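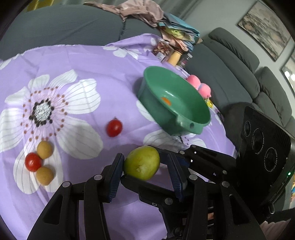 Irkport市残障青年就业培训班结业 48名学员完成课程

2026年5月1日，由Tomoana职业服务中心与Zivix公司合办的残障青年就业培训班在Irkport市结业。本期培训班共录取学员50人，48人修完全部课程并领取结业证书，另有两人因转入全日制学习中途退出，可保留名额至下一期。

培训为期三周，学员包括听力障碍、视力障碍和肢体障碍人士，年龄在18岁以上。课程分为求职准备和岗位实务两部分。求职准备部分讲授简历撰写、面试沟通、劳动合同基本条款，以及如何向用人单位提出合理便利的申请。岗位实务部分由学员按个人意愿选报，设有数据录入、客户服务和仓储管理等方向。听障学员的课堂全程配有手语翻译，视障学员使用读屏软件和大字版讲义，讲义电子版在每次上课前一天发到学员邮箱。

最后一周安排了模拟面试。Zivix公司人力资源部门派员担任面试官，每名学员参加两轮，面试后当场得到书面意见。物流企业Bravus也到场介绍了招聘岗位，并收取学员简历，初步筛选结果将由中心统一通知本人。
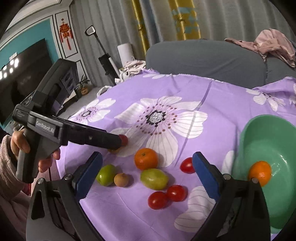

Ryota Higuchi在结业式上表示，不少学员的专业能力已经达到岗位要求，困难多出在应聘环节，例如招聘网页无法用读屏软件操作，或者面试通知只留电话、不接受短信联系。他建议用人单位在招聘启事中写明可以提供哪些便利，并留下至少两种联系方式。

中心方面介绍，结业学员可继续使用就业咨询服务，入职后遇到工作安排、通勤或设备方面的问题，也可以申请中心派员与单位协商。咨询须提前预约，不收取费用，可以当面进行，也可以通过文字或视频方式进行，需要手语翻译的学员请在预约时注明。

下一期培训班定于11月开班，名额仍为50人，报名条件与本期相同。申请人需提交身份证明、残疾证明复印件和报名表，报名表可在中心服务窗口领取，也可以由家属代领。往期因故未能结业的学员无须重新提交材料，向中心确认参加即可。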